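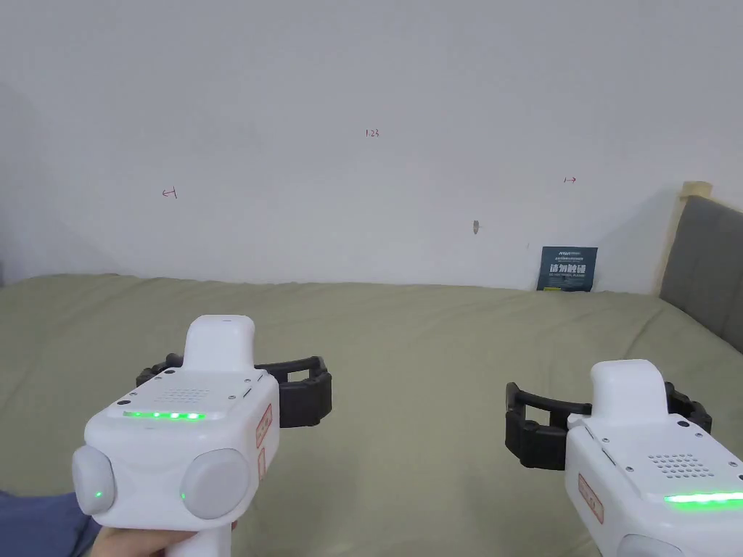 Are they ever going to finish making that bed, asked a parent at our last progress evening, and the question went into the minutes, so we had better start with it.

Yes, on some days. The Husturetti project has reached the stage where students using the hand-held grippers can straighten a sheet to a standard most of their own bedrooms never see. Corners remain a problem. The fitted sheet was dropped in the first term after a short and one-sided contest, and we have no plans to bring it back before September.

Tundov Robotics Club
Second progress report to the Gilmartin Fund
2020-04-28

What we said we would do

The application promised a set of recorded demonstrations of household bed-making, done by students with a gripper in each hand, and a simple program trained on them. We also promised "regular reflection," a phrase we put in because the form had a box for it.

What we have done

The club has recorded 3634 demonstrations. Of these, more than 2000 have been checked and labeled. Checking is slower than recording and much less popular, and we now require a student to label a batch before picking up the grippers again. Output improved at once and morale recovered later.

Membership stands at 16. Everyone has been through the handling session, which covers charging, squeezing gently, and putting the things down when somebody is talking to you.

The tasks so far are pulling a sheet flat, turning back an edge and smoothing out wrinkles. That last one gave us our longest argument of the year, on how flat is flat. We settled on a written rule, and then had to relabel everything done before the rule existed. The relabeling is finished.

The program

It runs. Given a wrinkled sheet, it predicts a sensible first pull fairly often and a sensible second pull less often. By the third it tends to lose interest. The students who wrote it think the recordings start too much alike, with the sheet bunched up in the same places, and we agree with them. The next batch will be messier on purpose, which several members have called the first part of the project to play to their strengths.

Money

Spending is within the grant. The spare gripper fingers from Urkico cost less than we had budgeted - the shipping did not. We would like to move what is left of the travel line into storage drives, and ask for your approval to do so.

Next

We plan another 12 recording sessions, then a comparison of the old and new batches using the same program. Pillowcases have been requested by the members. We have said we will think about it.

The labeling rule and the session log are attached to this report.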